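Marble flooring

Marble flooring is a floor covering made of cut and polished marble, or of other materials which imitate its look. It is used in halls, kitchens, bathrooms and public buildings.

Natural marble is sold as tiles or as larger slabs. The slabs from the Hatcombe quarry were 480 mm wide, and most of them went to hotels and banks. Marble is softer than granite and is easily marked by acids - lemon juice and vinegar are the usual causes of dull spots.
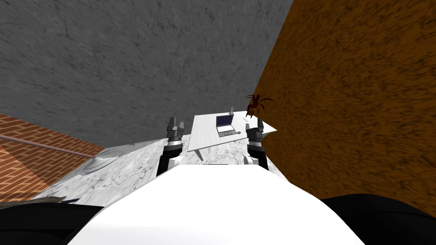 Imitations are cheaper and need less care. The Ploretti works began to make printed ceramic tiles with grey veins, sold in boxes that covered 195 cm of skirting or one small hallway. Pale colours are the most popular, although they show dirt sooner.

A marble floor should be washed with clean water and a neutral soap. Sealing is repeated when drops of water no longer stay on the surface.

See also: Terrazzo, Limestone, Floor tile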